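How to Sort Out a Family's Worth of Markers

By Yuxi Fan
19 February 2021

If your house is anything like mine, the markers live everywhere. There are some in the kitchen drawer, some down the side of the couch, and at least one in the pocket of a coat that is waiting to go through the wash. I put off dealing with ours all winter, and when I finally did it, the whole job took one pot of tea and most of a radio play. I wish I'd started sooner!

What you'll need

A clear stretch of table or counter, a sheet of scrap paper, a damp cloth, and something with compartments to put everything in afterward. A desk organizer is lovely if you have one, but cut-down cereal boxes will do the same work (I used those for years).

Step 1. Bring them all together

Go around the house and collect every marker you can find, including the ones you suspect are finished. Check pencil cases and school bags too. Lay them out on a hard surface that wipes clean, and keep them well away from the tablecloth.

Step 2. Put like with like

I sort by kind first and by color second. The plain ones with a white barrel and a colored cap, like the red and green M&G markers, go together, and anything with a fancy pattern or a rainbow stripe gets its own pile, as those tend to belong to a particular child who will want them back.
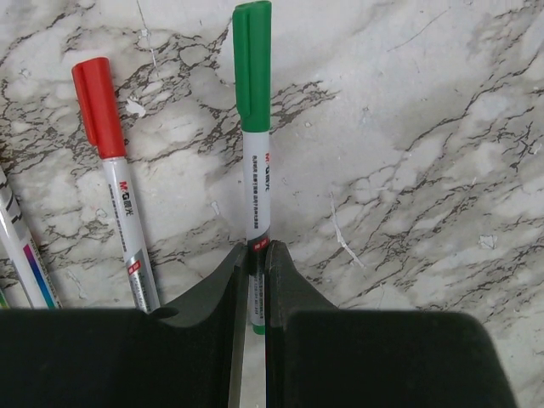 Once you have your piles, it's time to try everything out on the scrap paper. Draw a line as long as your hand with each one, and be patient — a marker that has been lying around for months sometimes needs a second go before the ink comes through. If it's still faint after that, let it go. My neighbor Alcides Frota keeps his faint ones for shading skies, and if you like to paint and draw you may want to do the same.

Step 3. Match up the stray caps

Set any loose caps down on the counter where you can see the colors properly, and pair them off with their markers. Press each cap on until it feels snug. A leftover cap is worth saving for a little while, in case its marker appears under a bed.

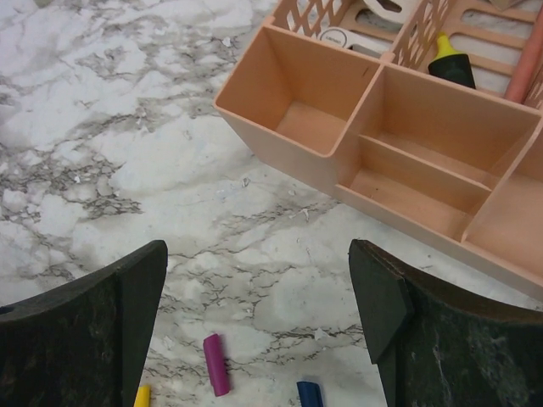

Step 4. Fill the organizer

Wipe out the compartments with your damp cloth and let them dry. Put the everyday colors in the section nearest the front, and use any long, narrow sections for the slim pens. Try to leave a bit of wiggle room, so that small hands can get one marker out without bringing up the whole bunch.

Step 5. Give it a quick look now and then

I plan to go through ours again in April, when the school projects start piling up. It should be a much shorter job the second time, and I'll probably still make the tea.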